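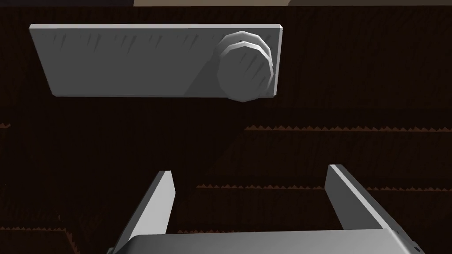

The gripper's view of the knob and its gray plate, fingers wide open.

How to Run the Door Station at an Open Day

We had our simulator open day at Clellstead in September, and so many of you wrote afterward asking how we set up the door station that I promised Kumudini Mridha I would finally write it all down. Bring a cup of coffee, because I do tend to wander!

Start with two views. Put the gripper view on the big screen, where the knob and the two fingers show up nice and large, and keep the room view on a laptop off to the side. Visitors crowd toward the big one, naturally, and then drift over to the laptop once they start wondering where the rest of the robot is.

Next, load the Tilberg room and save a starting pose before anybody arrives. I can't say this strongly enough. We had 186 visitors come through, and going back to a saved pose between turns saved us a great deal of fiddling (and a few tears among the younger ones).

Now let your visitor take the controls. Ask them to open the fingers first, all the way, and only then bring the hand toward the knob. Most folks want to hurry in with the fingers half shut. Bheki Shabalala had them say "open, line up, close" out loud as they went, and by lunchtime you could hear it clear down the hall.

When they think they are lined up, have them stop and check the room view before closing anything. From back there you can see both arms, and how near the right one is to the door.
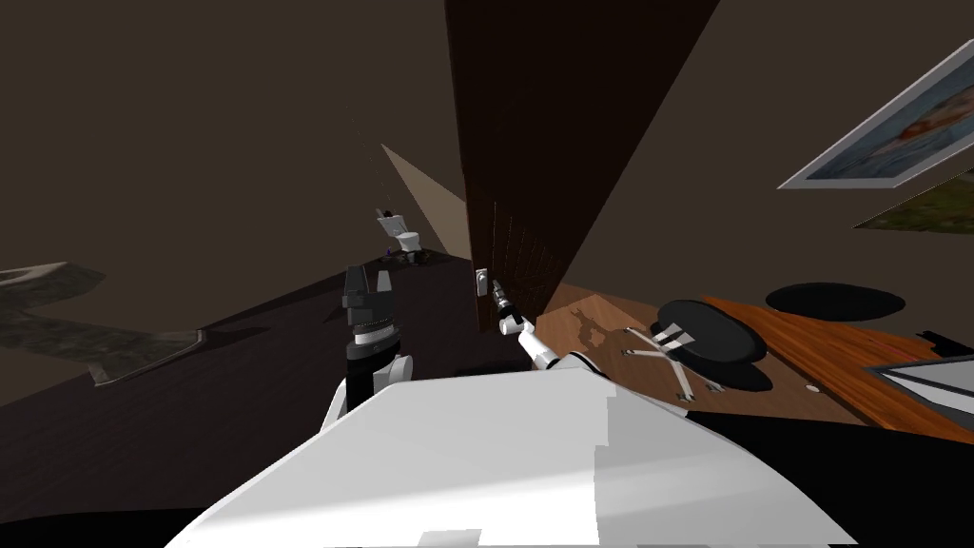
Room view: right gripper beside the latch plate, left gripper held upright.

If the room looks badly tilted on your laptop, go ahead and leave it if the visitor is comfortable, or level the view from the camera menu. Children mostly didn't mind. Grown-ups asked for it level nearly every time.

Give each person 4 tries, then reset. Leave the left arm alone for beginners; one arm is plenty to think about. We printed 100 cards with the controls on them and ran out, so print more than you think you need, and keep one taped to the table.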